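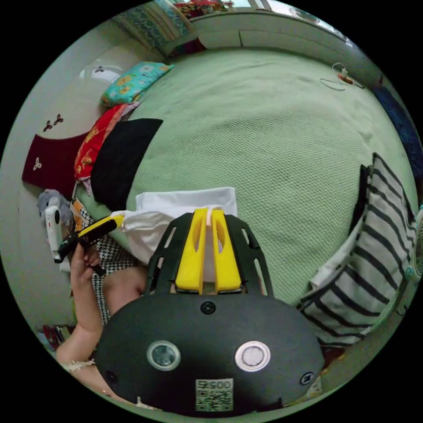

5. Making the bed over your new topper

Your Renley topper has had its rest and puffed up to full height, and it is time to hide it under bedding and never think about it again. Leave the quilted blanket for last. A pale green one like ours shows every ridge of whatever is underneath it, so a forgotten sock will be on display until laundry day. Clear the bed of clothing and any white cloth left lying on top before you begin, and keep the pillows over to one side until Step 5 asks for them.

1. Check that the topper sits square on the mattress. If one corner hangs over, push the whole topper back. Pulling on the corner makes a longer corner.

2. Fit the bottom sheet, starting at the head. Do opposite corners in turn. The last corner will seem too small. It is the same size as the others and only wants you to lift the mattress a little.

CAUTION: Lift with your knees bent. The Drollholm size weighs 56 pounds with the topper on, and it does not help.

3. Lay the top sheet with the wide hem at the head and tuck in the foot end. Hospital corners are optional. We have included a diagram on page 3 for people who enjoy that sort of thing.

4. Spread the quilted blanket from the foot upward, then walk to the other side and even up the drop. Smooth from the middle out with a flat hand. Expect to make this walk more than once.

5. Put the pillows back, open ends facing away from the door – or toward it, if you live alone.

NOTE: The Prindport cover may be machine washed on cool. The topper itself may not, whatever your machine claims on its dial.

If the blanket still slides off by morning, see Section 6, Grip Strips, or have a word with whoever sleeps on the other side.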